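**Ticket:** arm pauses above the plate and does not close
**Site:** Fendetham, canteen preparation room
**Opened:** 2024-10-12
**Status:** waiting for reply from Wendt
**Priority:** normal

The arm on the tray line goes to the plate position, stops over it, and waits. After 300 seconds the Junar panel gives a timeout and we must confirm by hand. It happened 7 times this week, always with the oval plates. With the round plates I never saw it.

What I tried already:

- Restarted the controller. No change.
- Loaded the settings file from April again. The pause came back on the third tray.
- Raised the grip force limit to 3000 in the Junar panel, then put it back. No difference.
- Cleaned the fingers with a dry cloth.

My first idea was the cable near the gripper. It makes a loop to the side, and I thought it could pull on the wrist when the arm reaches far. I moved the arm slowly by hand through the same path and felt no pull, so I am not sure anymore.

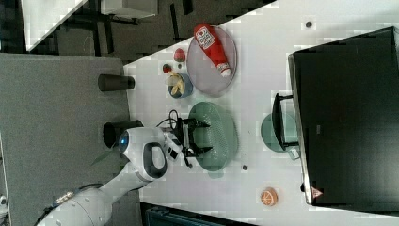 *Gripper over the green oval plate, ring light blue. Ketchup is on the grey plate.*

Please look also at the rim. It has small holes or some texture, and maybe the height check reads it wrong. The Videl manual has a page about rims, but only for smooth ones.

I want to add how this changes the work, because the last ticket was closed with "operator can confirm by hand". Before the arm, two of us put the plates and bottles on the trays and talked with the people in the line. Now one person stays beside the panel, and the other is sent to the dish room. That was the plan and we accepted it. But when the arm waits, the person at the panel can not leave, and the trays behind are late — then the guests complain to us. Confirming by hand takes about 3 minutes with the door interlock.

The morning shift asks if they may place the oval plates themselves until there is a fix. I said yes, with the arm in hold mode. Please tell me if this is wrong.

**Needed from Wendt:** the correct height value for oval plates, and a shorter timeout if it is allowed.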